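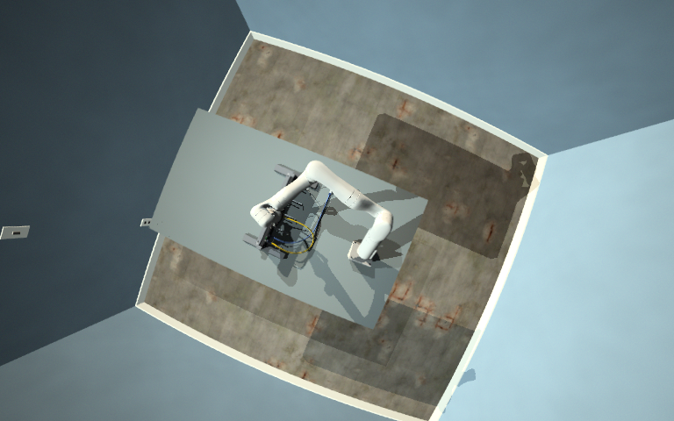
Section 7. Setting Up the Munia Dehumidifier in an Unfinished Room

Written by Ebuka Briggs for owners of the Munia floor model. Replaces the quick start card.

The quick start card tells you to plug the unit in, press Auto and enjoy dry air. I have my doubts about the Auto setting, the air quality light and the word "enjoy." The steps below take longer. They assume a bare room with a hard floor and no furniture you care about yet.

Before you begin

You will need:
A separate humidity gauge (the cheap dial kind is fine if you check it first, see 7.2)
A spirit level
A drain hose, if you do not plan to empty the bucket by hand
Masking tape and a pen
Clear plastic sheet, enough to cover a patch the size of a doormat

CAUTION: A dehumidifier does not fix a leak. If water comes in when it rains, call someone about the water. Any salesperson who says a bigger unit will take care of it is selling you a bigger unit.

7.1 Find out where the damp comes from

1. Tape the plastic sheet flat to the floor on all sides. Press the tape down hard.
2. Leave it overnight. Leave it a second night if the weather has been dry.
3. Look at both faces of the sheet before you peel it. Drops on the underside suggest moisture rising through the floor. Drops on top suggest damp air from the room or from upstairs.
4. Write down which one you found, and the month. A result from September may not hold in spring.

Note: Dry plastic does not prove a dry floor. It tells you about one patch over one night or two. Try a second patch near an outside wall before you believe it.

Note: Stains tell you less than people think. Rust, old paint, spilled fertilizer and plain water can all leave marks on concrete. A paint store clerk once diagnosed mine from a phone call, and I would not plan a room on that.

7.2 Check your gauge

The Munia has a built-in humidity display. It reads the air right next to the machine, where the air is often driest. Treat the number as a rumor until you have compared it with something else.

1. Put a bottle cap of table salt in a small sealable bag. Add a few drops of water, enough to make a paste but not a puddle.
2. Put the gauge in the bag with the cap. Do not let the salt touch it. Seal the bag.
3. Wait 8 hours without opening it.
4. The gauge should read 75 percent. If it reads higher or lower, write the difference on a strip of tape and stick it to the back.

If you bought the Litent gauge sold alongside the Munia, do this test anyway. The box says "factory calibrated." So did the box of the one I returned.

7.3 Place the unit

1. Pick a spot away from the corners with clear space on every side. The printed manual allows the back of the unit to sit 7 inches from a wall. I would give it more if the room has it to spare.
2. Set the level across the top, then front to back. Bare floors often slope toward a drain, and a tilted bucket can spill before the float shuts the unit off.
3. Lock the casters. Push the unit with one hand. If it rolls, the casters are not locked, whatever the tab says.
4. Close any windows and the door to the rest of the house.
5. Plug directly into a grounded wall outlet.

CAUTION: Do not use an extension cord. The Callberg "heavy duty" cord shown in some online bundles is not listed in the Munia manual, and a picture in a bundle is not an approval.

CAUTION: If the unit has been lying on its side, stand it upright for 24 hours before switching it on.

7.4 Connect the drain hose (optional)

1. Switch off and unplug the unit. Remove the bucket.
2. Unscrew the cap at the back. Keep it. You will want it if you ever go back to the bucket.
3. Thread the hose on by hand until snug. Pliers crack the fitting.
4. Run the hose downhill the whole way to the drain. Any rise will hold water, even a small one over a sill.
5. Replace the bucket, plug in, and run the unit while you watch the first water come out of the far end.

Peltonen makes a clip-on pump for rooms with no floor drain. It may do the job. I have not seen a test that Peltonen did not pay for, so leave the bucket in place and look in on it daily for the first week.

7.5 First run

1. Press Mode until Manual shows. Skip Auto for now.
2. Set the target to 50 percent.
3. Place your checked gauge on the far side of the room, off the floor.
4. Note the reading at 11 in the morning and again before bed. Do this for several days.
5. If the far gauge stays well above the target while the unit keeps switching off, lower the target a step and repeat.

Note: The bucket will probably fill fast at first. This is not evidence of great performance. Any working unit pulls plenty of water from a damp room at the start.

7.6 If the display shows a code

Code 227: The float is stuck or the bucket is not seated. Remove the bucket, free the float with a finger, and slide the bucket back until it clicks. If the code returns with an empty bucket, stop using the unit and ask for a repair. The help line will suggest a reset. Let them talk you through it once, write down the time, and then ask again.

Filter cleaning is covered in Section 8.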